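Idberg kitchen grasps, README

Hello! I'm Helju Baranauskienė, and this is the stuff I recorded while trying to decide between two grippers for our kitchen arm, the Mondance and the Fandance. There are 1434 attempts in the folder, all done on ordinary worktops with ordinary clutter left where it was (I refused to tidy up, sorry Tõnu).

Each attempt has its own folder with a video, a joint log and a tiny notes file. The notes are mine and they get a bit grumpy towards the end. Start with grasps.csv if you only want the results.
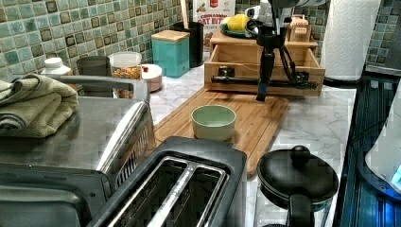

Worktop setup: arm at the wooden drawer unit, mint bowl on the bamboo board.

I liked the Mondance much more for bowls and mugs. The Fandance is quicker, but it kept pinching rims at a funny angle and I lost 41 attempts to a loose fingertip before Algirdas spotted it. Those are still in there, marked "tip" in the last column, so filter them out if you're comparing speeds!

Things I know are wrong: the clock in the joint log drifts by about 400 milliseconds in the longer runs, and "lid" and "lids" are the same label. I'll fix both when I'm back on this in October.

Last changed Mar 20, 2023. Questions to me or Ieva please, Tarmo has moved on to the Liepiņa arm.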